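Category: Student Projects > Robotics Club > End-of-Term Reports

Two Arms, One Toolbox: Our Term With the Tidy-Up Project
by Shiuli Barua 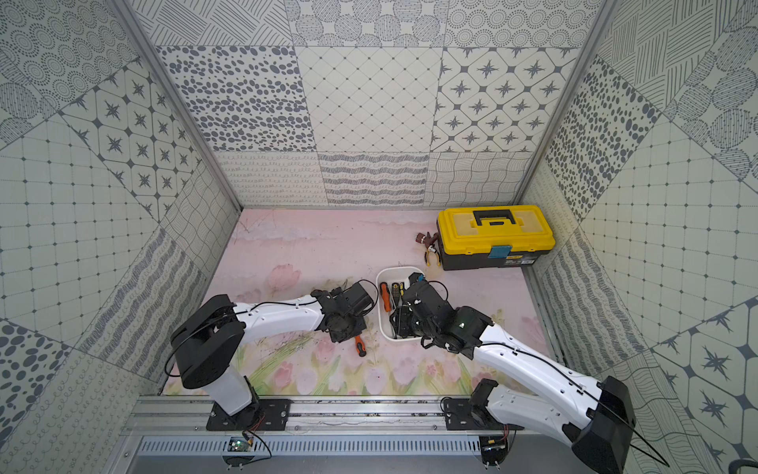
Brunodport, October

So my group got the tool-sorting task, and I was a little jealous of the people who got the chess one. Tools are heavy and slippery and they roll. Our goal was to get two arms to take hand tools out of a small white bin and off the mat and put them away in a toolbox, with a person driving the arms at first and then with a program we trained on all that driving.

I'll start with the hardware since I spent most of September underneath it. Both arms are mounted on one aluminum rail along the front, facing in. We call the left one Chala and the right one Jirska (Jirska was the name of the bus stop outside the lab, Chala I can't explain). Being side by side means they share the middle of the floor, and the middle is exactly where the bin goes, so they bumped into each other constantly until we made a rule. The rule is that one goes in and the other one hovers close by and waits its turn. It sounds obvious now! It cost us two weeks and a stripped servo gear.

The walls are covered in black-and-white-ish patterns, dots and stars and squiggles and so on. I printed most of those panels and glued them up on a very long evening. We had plain walls first, and our tracking software kept losing its place, so our adviser told us to give it more to look at. The tulip mat was my pick. I like it, and the bare floor was so slick that the pliers would slide away from the gripper as soon as it touched them. It's pretty scuffed up by now.

About the tools. The screwdrivers have been the best part of the project because the handles are fat and brightly colored, orange and black or yellow and black, and the grippers can get a decent hold on them. The trouble comes when they're standing in the bin together. If you go for one handle you nudge the next one, and if you come in at a bad angle the gripper covers up the very thing you're trying to see. We learned to come straight down. For a screwdriver lying on the mat we do the opposite and come in low from the side – that was my idea and I'm still proud of it.

The pliers are awful. The red and yellow handles swing open when you grab just one of them, and then the whole thing twists around and you drop it. We got to where we could pick them up by the pivot, but I wouldn't call it reliable.

And then there's the toolbox latch. Our original plan, which I wrote, said the arms would open the toolbox, load it and close it again. We tried the latch for a whole afternoon. Jirska could push on it fine but pulling it up was another story, and Chala was supposed to hold the box still and kept shoving it toward the back wall. For the final runs one of us opened the lid by hand and we only graded the loading. I know that's a step down from the plan and I said so in the presentation too.

Now the numbers. We recorded 82 driving sessions, and after throwing out the ones where somebody sneezed or a cable came unclipped, we trained on what was left for 4000 steps. Then we ran 100 graded tries with single screwdrivers only. The program missed 8 of them, and I was so happy I called my mom from the hallway. With pliers in the mix it got a lot worse, and we ran out of lab time before we had enough tries to report a fair number.

Things I would do differently: clean the rail more often (the crud that collects on top of it gets everywhere), label the wires by the little circuit boards before unplugging them, and practice driving before recording anything. Our first sessions were so jerky that the program picked up the jerkiness.

Next term the setup goes to the Dernberg group and they want to try the latch again. I left them my notes and a bag of spare gears. Good luck!

Print this page | E-mail this page

Comments (3)

mrs_okay: The tulips made my day. My son is in the chess group and says you got the better arms.

T.W.: Did you try a rubber band around the plier handles? We did that in my old shop class so they'd stay shut.

Shiuli B.: @T.W. no we did not and now I'm mad, I'm passing that on to Dernberg!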